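Kostwood Worktables: Questions We Get Before People Buy

Is the light wooden top really tougher than our old one?
Tougher than the Quinlan tops we replaced, yes. Scratch-proof, no. Be wary of any seller who says otherwise. A table that gets used will pick up scuffs, and ours do.

Will one table hold everything?
It might, for a month. Then the boxes arrive. We'd sooner sell you one table and a couple of bins than two tables you pile junk on.

Do the red and blue bins come with it?
No. Bins are sold apart, and any decent plastic one will do. We don't believe in "matching systems."

What does a shared room look like with tables like these in it?

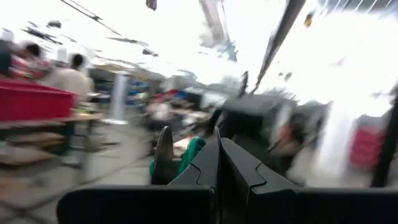
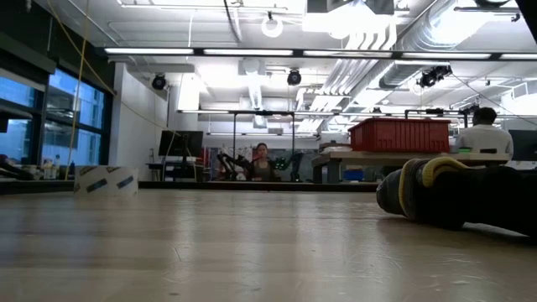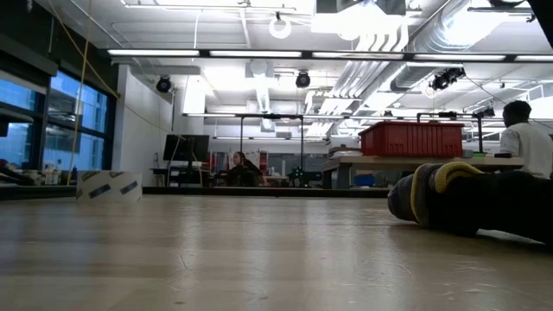
One shared workroom. The small white box is on the tabletop in the second and third photos.

Do I have to clear the top every night?
Some offices swear by it. We've never seen proof that it makes anyone work faster. Clear what you'll need to move in the morning and go home.

What about a table by the windows?
Good light, but sills and counters collect little bottles like nothing else. Leave a gap you can reach through.

How much weight can it take?
The Korkmont sheet says 784 pounds, spread evenly. We don't know anybody who spreads things evenly, so treat that number with suspicion.

What does it cost?
Item 86 in the price list. Orders over $3000 ship free, and no, we won't round up your total.

Will it fit in my Honda?
The legs come off in 3 minutes. The top is your problem. Measure first.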